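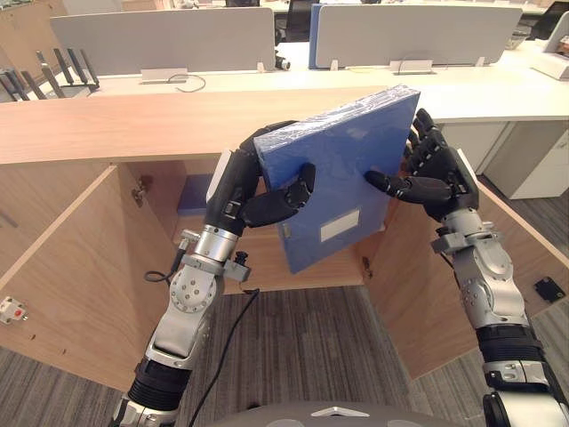 Both hands on one file box, over the open cabinet.

Xuân Lại does not like the word "autonomous," and she winces when I use it. Her class project has two arms, a cabinet and some blue office files, and the files are supposed to end up on the shelf. "That's the whole assignment," she says. "Put the thing away."

I asked why anyone needs a robot for that. "You don't," she says. "My aunt could do it with a phone in one hand." 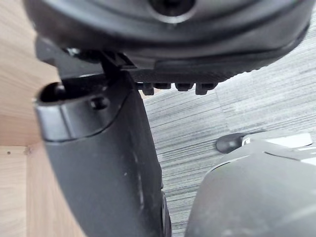 *Skomholm Student Robotics Club, Filing Project*

The club has been at it since September and has logged 1048 attempts. When I asked how many were good, I got different answers from different people. Faisal Marwat, who keeps the log, counts a file as put away only if the hands let go and it stays on the shelf. Others are more generous. "If you count touching the shelf, we look brilliant," he says. "I don't count touching the shelf."

I like him for that, though he wouldn't give me the number under his own rule until the report is in.

Mariann Bakos, their adviser, is more patient with the thing than I am. She thinks two hands on a flat, slippery object is a harder problem than it looks, and that students learn more from it than from a line-following car.

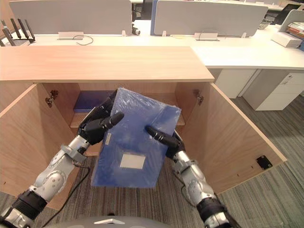 Maybe so. I still wanted to know what happens when the cabinet is a different height, or the doors are shut. Lại said they hadn't tried either one. "People see a demo and think it can clean their office," she says. "It knows one cabinet."

Would she put it in the spring showcase? "If they let me write the sign."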